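4. 향미 첨가 탄산수의 관능 평가 및 탄산 유지

4.1 시료와 배경

본 절에서는 감귤 껍질 추출액을 넣은 무가당 탄산수의 탄산 유지와 기호도를 다룬다. 주스를 직접 넣는 방식은 앞 절에서 이미 봤음. 껍질 추출액은 당이 거의 없고 정유 성분이 대부분이라 거품 거동이 다르게 나온다. 선행 연구는 많지 않다. Sotiropoulos의 초기 보고가 있으나 시료가 레몬 한 종류뿐이고 보관 조건이 빠져 있다. 비교가 어렵다.

시료는 모두 Clondale 공장에서 같은 날 병입한 것을 썼다. 원수는 Barnton 지하수, 활성탄 여과 후 탈기. 공장 기록에 따르면 이 취수정은 1950년부터 사용되었고 경도 변화가 작다. 추출액은 Michailidis 농장의 유자, 자몽, 쓴오렌지 세 종. 껍질은 수확 다음 날 벗겨 저온에서 압착했고 향료, 산미료, 감미료는 넣지 않았다. 대조구는 같은 원수에 탄산만 넣은 것.

용기는 300 mL 유리병. 캔은 이번에 뺐다. 내면 코팅이 정유를 흡착한다는 지적이 있어 따로 다룰 예정이다(6절 참조). 뚜껑은 전부 같은 규격의 왕관 마개이며 병입 직후 뒤집어 누출을 확인하였다. 누출이 보인 병은 버림.

4.2 탄산 유지

개봉 직후와 개봉 후 방치한 뒤의 용존 이산화탄소를 각각 측정. 측정기는 Ukik 휴대형, 측정 전마다 증류수로 영점 보정하였다. 한 조건당 3회 반복. 평균만 쓰고 이상치는 제거하지 않았다.

개봉 직후 값은 시료 간 차이가 거의 없었다. 방치 후에는 갈렸다. 대조구가 가장 천천히 빠졌고 유자가 그 다음, 쓴오렌지가 제일 빨랐다. 자몽은 반복 간 편차가 커서 순위를 매기기 곤란하다. 정유 방울이 기포 핵으로 작용했을 가능성을 우선 생각할 수 있다. 다만 쓴오렌지 추출액은 여과 후에도 미세한 과육 입자가 남았고 이 입자가 같은 역할을 했을 수도 있다. 둘을 분리하는 실험은 하지 못했다. 원심분리기 고장. 다음 수확기 시료로 보완할 계획이다.

온도 영향도 확인. 냉장 상태로 개봉한 병은 모든 시료에서 손실이 작았고 순위는 바뀌지 않았다. 상온 개봉에서는 거품이 병목까지 올라와 일부가 넘쳤는데 쓴오렌지에서만 나타났다. 넘친 양은 재지 않았다. 제품화할 경우 추출액 농도를 낮추거나 병입 전 정치 시간을 늘려야 할 것으로 보임.

4.3 관능 평가

평가는 1월에 진행. 패널은 Christodoulou가 운영하는 시음실의 훈련된 패널로, 탄산음료 평가 경험이 있는 사람으로 한정하였다. 시료는 무작위 순서로 투명 유리잔에 제공했고 잔에는 기호만 표시. 시료 사이에는 무염 크래커와 정수를 주었다. 평가 항목은 향의 강도, 쓴맛, 탄산감, 전체 기호도.

향의 강도는 쓴오렌지가 가장 높게 나왔으나 전체 기호도는 유자가 높았다. 자유 기술란을 보면 쓴오렌지에 대해 "껍질 씹는 느낌", "첫 모금은 좋은데 끝이 떫다"는 의견이 반복된다. 자몽은 호불호가 갈림. 단맛이 없는데도 유자를 "약간 달다"고 적은 패널이 있었다. 향이 단맛 지각을 끌어올린 것으로 해석되나 당도계 값은 대조구와 다르지 않았다.

탄산감 점수는 기기 측정값과 완전히 일치하지 안았다. 쓴오렌지는 용존 이산화탄소가 낮은데도 탄산감이 강하다고 평가되었다. 쓴맛과 자극감이 섞여 인식된 듯하다. 이 부분은 용어 교육을 보강해 다시 볼 필요가 있다. 현재 자료로는 단정하지 않는다.

4.4 한계

수확 시기가 한 번뿐. 껍질의 정유 함량은 해마다 달라지므로 농도를 정유 기준으로 맞춰야 했는데 이번에는 추출액 부피 기준으로만 맞췄다. 시료 간 향 강도 차이에 농도 차이가 섞여 있을 수 있슴. 패널 구성도 치우쳤다. 평소 무가당 탄산수를 마시는 사람이 대부분이고 가당 음료 소비자의 반응은 알 수 없다. 장기 보관 자료도 아직 없다.

포장 크기와 소매 진열은 본 논문의 범위 밖이지만 묶음 상자에 대한 문의가 있어 5절에 짧게 적는다. 상자의 재질 비교는 하지 않았다.

그림 3. 대리석 무늬의 짙은 회색 작업대 위, 좁은 흰색 상자의 양 끝에 닿은 두 로봇 팔. 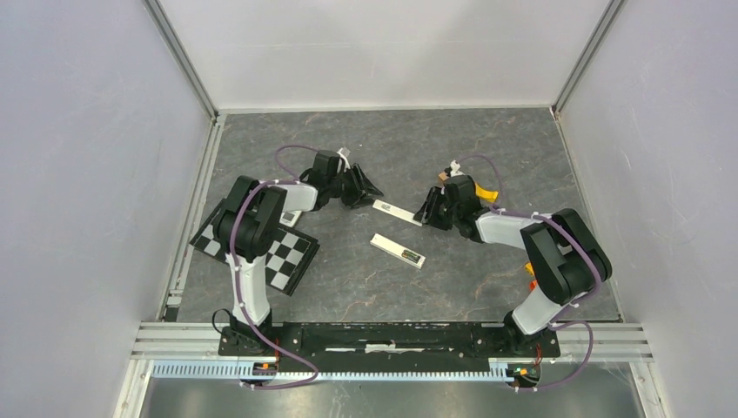
5. 포장 및 유통 관련 메모

유리병 묶음은 세워서 보관한 것만 평가에 사용하였다. 눕혀 보관한 병은 마개 안쪽에 정유 냄새가 배어 제외. 유통 중 직사광선을 받은 시료의 향 변화는 별도 보고에서 다룬다.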